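Kelov T2 Tyre Pressure and Temperature Logger
Motorsport > Data and timing > Tyre measurement

The Kelov T2 is a handheld logger for circuit use. It records cold and hot tyre pressures, bleed-down adjustments and tread temperature, and stores each reading against a car, a corner and a session. It is intended for club and national single-seaters, saloons and GT cars running on slicks or treaded wets. It is not a live telemetry system and does not transmit from a moving car.

The unit replaces the Kelov T1, which remains supported for calibration and spares only. Hoses and probes from the T1 fit the T2 without adaptors. T1 batteries do not.

Pressure measurement

Pressure is read through a flexible hose with a straight-through chuck and a locking collar. The bleed valve sits under the right thumb and is progressive over its full travel. When the valve is released the display holds for a moment before accepting the value, so that the reading is taken on a settled figure. Units are bar, psi or kPa, set in the main menu and applied to every car in the memory. Changing units does not alter stored values, which are held internally in kPa and converted for display.

The logger can be zeroed to local atmospheric pressure before each session. Teams who travel between circuits at different altitudes should do this on arrival, with the chuck open to air and the unit out of direct sun.

Temperature measurement

The needle probe is pushed into the tread at the inner, middle and outer positions, in that order. The logger steps on by itself once the reading is stable. The order can be reversed for the right-hand side of the car so that the operator always works from the same direction. The upper limit of the probe is 300 °C, well beyond anything a tyre will show and sufficient for brake disc checks with the optional surface tip. Do not use the needle on discs.

Probe tips wear. A blunt tip responds slowly and will read low on a hot tyre, particularly at the outer shoulder. Each kit is supplied with 2 spare tips and the key needed to change them.

Session memory

Readings are filed by car, set number and session. Set numbers may contain letters, which suits teams who mark tyres by compound as well as by age. Track temperature and air temperature are entered by hand at the start of the session, or taken from the Oso trackside weather station where one is present and paired. If the Oso drops out mid-session the last received value is kept and flagged in the export with an asterisk.
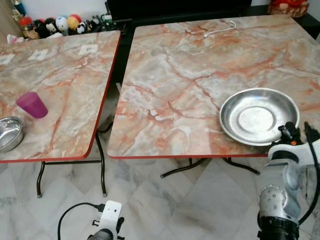

One Formula Ford entrant wrote in after the February test to say that the hot pressures were no trouble but the set numbers kept reverting to the previous set after a driver change, and that the only cure was to re-enter them before the car went out again. This was a fault in firmware supplied with early units. It is corrected in the current release, which can be loaded over the USB lead. Stored sessions are not affected by the update, though a copy should be taken first.

Export is by USB to a plain comma-separated file. The Sedgwick set-up sheet software reads the file directly, including the asterisk flags. Other packages will open it as a spreadsheet, in which case the column order is as printed on the card inside the lid.

Power and housing

The battery is removable and charges in the unit or in the separate cradle. Charging time from flat is 2 hours. The backlight is the main draw and switches itself off between readings unless set otherwise. The housing is splashproof with the USB cover closed. It is not suitable for pressure washing, and brake cleaner will cloud the display window.

Calibration

Calibration is recommended before the start of each season and after any drop. Work is carried out by Zustent and the unit is returned with a certificate showing readings as found and as left. Please send the hose and probe with the logger. A unit sent without its probe can be calibrated for pressure only.

Supplied in the kit

Logger, battery and mains charger
Hose with locking chuck
Needle probe, spare tips and tip key
USB lead
Foam-lined case

Available separately

Surface tip for brake discs
Charging cradle
Angled chuck for centre-lock wheels with recessed valves
Second battery

Warranty

The logger is covered for 2 years from the date of purchase. Hoses, probe tips and batteries are treated as consumables and are excluded. Opening the housing voids the cover, except for the battery hatch. Keep the serial number label legible, as it is needed for firmware downloads as well as for claims.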